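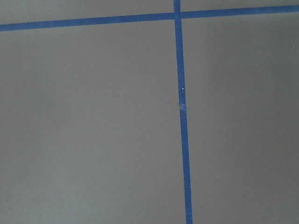
Blue tape on grey.

About Holroyd Evening School
We teach bookkeeping and payroll to adults in small classes. Bradley Pearce opened the school with one course and 10 learners. We now run five courses.

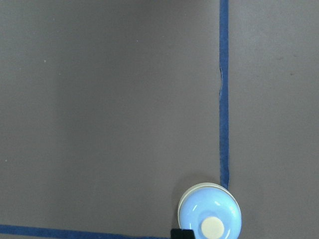 A strip of blue tape, close up.

New courses start each February and last 12 weeks. 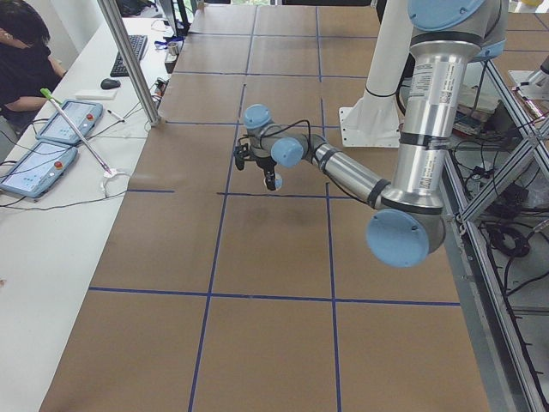

Do I need any qualifications to join?
School-level maths is enough for the first course.

Fees can be paid monthly. Page updated 23 January 2020.

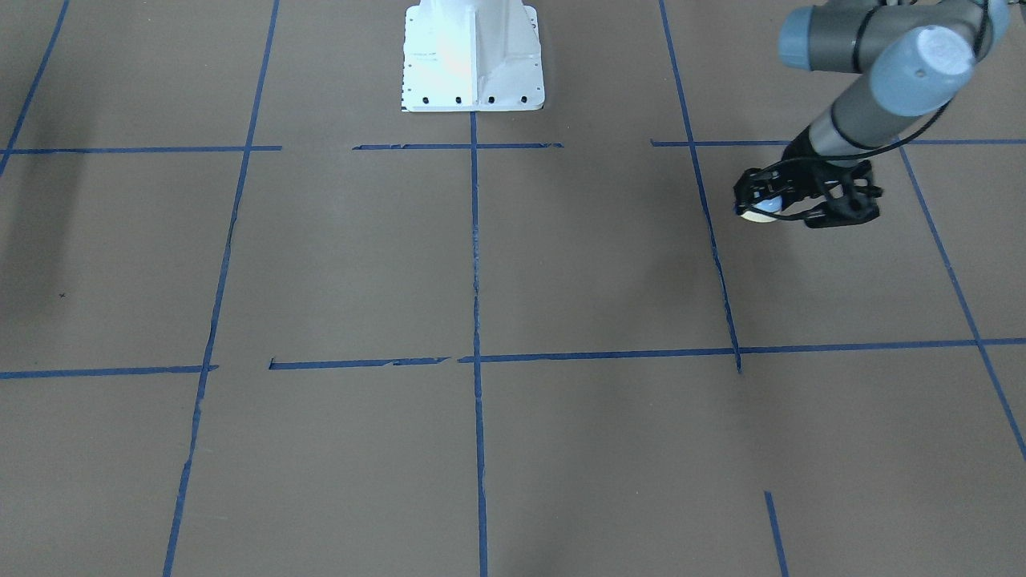 Rectangles marked out in dark blue tape.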